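Why Are So Many Things Round?

Words by Chiyo Sasaki
For readers 7 and up

Wheels. Coins. Pizza. The lid on the peanut butter. Once you start looking for circles you can't really stop, sorry about that.

So why circles? Why not square wheels and triangle pizza? Lots of reasons. Quick tour, let's go.

First, what is a circle?

Pick a dot. Any dot. That's the middle, or the center if you want the math word. Now mark every spot that is exactly the same distance from the dot. All of them, all the way around. Join them up and you have a circle.

Same distance from the middle, everywhere. Hang on to that idea, we'll need it the whole way.

Three words to know:
Radius - from the middle to the edge.
Diameter - all the way across, going through the middle. Two radiuses. (Grown-ups might say radii. Either is OK.)
Circumference - the trip around the outside. Say it "sir-KUM-fer-ents."

Wheels

Think about a square wheel. When it rolls, the axle is near the ground, then far, then near again. Bump bump bump. Your teeth would rattle.

A round wheel keeps the axle at the same hight the whole time. Same distance from the middle, remember? On flat ground you get a smooth ride.

Also, a wheel moves your bike forward one circumference each time it turns. A kid's bike wheel might be 5 feet around. If your school is 3,000 feet away, that's 600 turns to get there. No wonder tires wear out.

Lids

Manhole covers are the big heavy metal lids in the street. Many of them are round. A square is longer from corner to corner than it is from side to side, so a square lid could be tipped up and dropped down its own hole. Yikes. A round one is just as wide whichever way you turn it, and there's a little ledge inside the hole for it to rest on. So it stays up.

Jar lids are different. Those have to twist. Try twisting a square lid onto a square jar. The corners get in the way before you've even started.

Bubbles

Bubbles are balls, not flat circles. A ball is called a sphere. But it's the same idea - every part of the skin is the same distance from the middle.

Soap film is stretchy and it pulls itself as small as it can get. The air inside pushes back. The smallest skin you can wrap around that much air is a sphere. So a floating bubble goes round, even if you blow it with a square wand. Really! Bend a pipe cleaner into a square and try it outside.

The big stuff

The Earth is nearly a sphere. So is the Moon, so is the Sun. Gravity pulls everything in toward the middle, from all sides at once, and if something is big enough then the high bits get pulled down and it ends up round. Small space rocks don't have enough gravity for that. Some of them look like potatoes.

Earth bulges a bit at the equator becuase it spins. Not enough to notice in a photo from space.

Plates, bowls and cups

Many bowls and cups used to be made on a potter's wheel, and plenty still are. A lump of wet clay spins while your hands stay nearly still, and whatever you make comes out round. Potters have been doing this for thousands of years.

Round dishes are handy too. No corners for food to hide in, and no corners to chip. You can still buy square ones, they just aren't as easy to wipe out.

When a circle doesn't look like one

Weird thing now. Most of the circles you see every day don't look like circles.

Put a cup on the table and look straight down into it. Circle. Now sit down in your chair and look at the rim again. It's squashed! Lower your chin almost to the table and the rim is nearly a line.

The cup didn't change. You moved. A circle seen from a slant looks like a stretched shape called an ellipse (most people say oval). Artists have to practice this a lot. Draw a full circle on top of a cup that's seen from the side and it looks wrong right away.

Plates do it too. The one with the blue rim looks wider than it is tall.
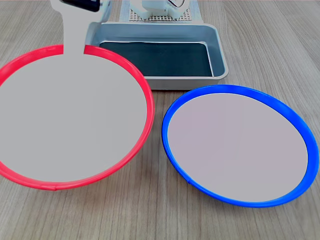

Try it: draw a circle with string

You need a pencil, some string, paper, thick cardboard and a thumbtack. Ask a grown-up about the tack.

1. Paper on top of the cardboard. Push the tack into the middle.
2. Tie the string in a loop, small enough to stay on the paper. Hook it over the tack.
3. Pencil inside the loop. Pull it tight.
4. Go around, keeping it tight the whole way.

Wobbly? The string went slack somewhere. Start again.

Now use two tacks, a little way apart, with the loop over both. Pull tight, go around. You get an ellipse.

Words to remember

Axle - the rod a wheel turns on
Sphere - a ball shape
Ellipse - a stretched circle
Equator - the line around the middle of the Earth

Thanks to Efe Sani for testing the string thing, and to Aoi Arai for the square bubble wand.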